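The open day at Sument began in the morning, and by noon 127 visitors had come to the Davwood building. I spoke with the engineer who was leading the demonstration on folding clothes.

"Many people ask first when the robot will do their laundry," the engineer told me. "I tell them that first, a person must show it how. We have recorded 1,567 folds until now, and I would like to have many more."

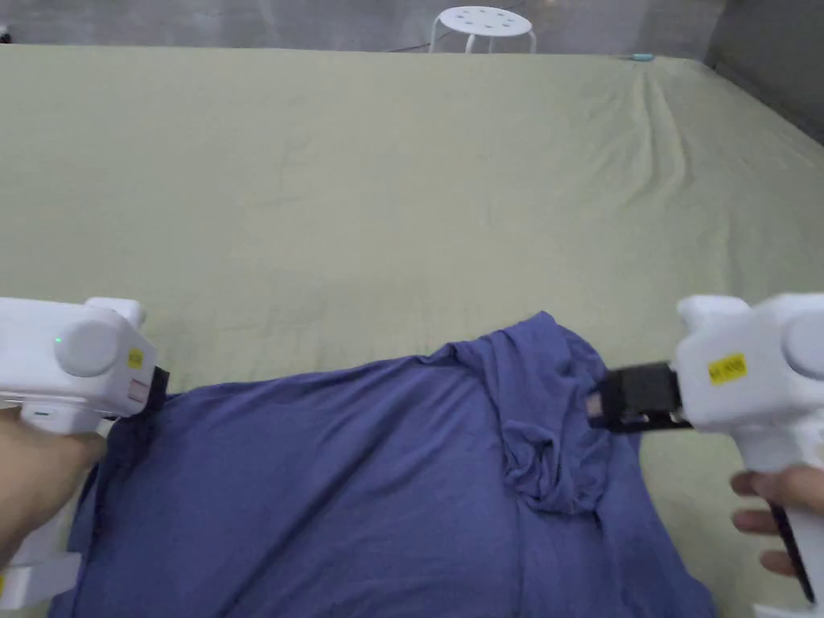

Two hand-held grippers on a garment during the folding work.

Why on a bed? "At home people fold on the bed," the engineer answered. "A soft surface is more difficult, and we want the difficult case."

Visitors could also try the grippers by themselves. I tried, and my shirt took me a long time. "Your hands want to use all the fingers," the engineer said, and laughed. The next open day is planned for March.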